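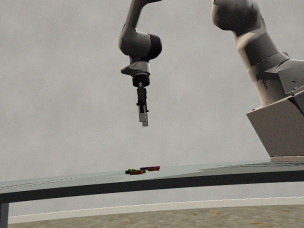

The sorting cell in simulation, with the gripper above the colored pieces.

Getting your packing team ready for a sorting arm

When we started planning the sorting arm for our Brerville shop, I spent far too long reading about payloads and hardly any time talking with the people who had been sorting parts by hand for years. So this guide begins with them, and I hope it saves you a few of the awkward weeks we had.

Step 1. Watch the job before you change it
Sit beside the sorting bench for a full shift, with coffee, and write down what people do with their hands. Our sorters handled more than 2,000 pieces a day, but they were also pulling chipped ones, swapping mixed-up bins and warning the packers when a color was running low. None of that was in the job sheet, and the arm wasn't going to do any of it unless we planned for it.

Step 2. Build the cell in simulation
We used Prideo for this, but any package your integrator likes will do. Start with the arm, a table and a handful of pieces in different colors. Keep the gripper well above the table while you check the reach, then lower it a little at a time.

Step 3. Show it to everybody
Put the simulation up on the break room screen and let people poke holes in it. We did ours on a Thursday, right after lunch, and came away with 17 notes — most of them better than mine! One sorter asked where she would stand while clearing a jam, and we moved the whole bin rack because of it.

Step 4. Write the new jobs down
Be plain about who does what, and settle the pay question before the arm arrives. In our shop two sorters moved to inspection, and the others take turns minding the cell. Give each person 10 hours of paid practice, and please don't squeeze it in at the end of a shift when everyone is tired.

Step 5. Start small
Run one product line for 5 weeks. We picked the Kurup trays and left the Enow kits on the hand bench, where they still are. Keep a notebook by the stop button and read it every morning with whoever is on shift.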